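6 min read

4.2 Tape and hand tools on the wall

The wall board was the part of the Gevport workshop study we most looked forward to, and it did not let us down. We logged 102 visits to the bench, and tape was what people wanted most, well ahead of the screwdrivers. At Ritero, our second site, tape lived in a drawer and the average search took far longer. A roll on a hook shows its color and its width, and it also shows how much is left - a lovely thing to get for free!

Shape matters too. Ní Chonaill's layout rule asks that things used together hang together, and the board in Figure 3 keeps its tape in one row, with the cutting and gripping tools farther left. We were delighted by how well users remembered this order after a month away.

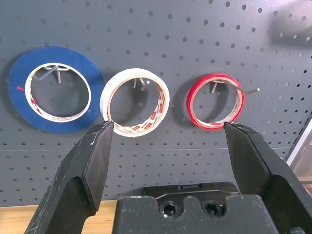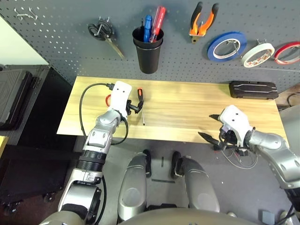
Figure 3. Blue, white and red tape on the pegboard. The second view also takes in the scissors, screwdrivers and pliers.

Comments (2)

parier_bench: We hung 80 hooks last July and I still move the scissors every week. Great section.

tapefan200: Did you try sorting by width instead of color?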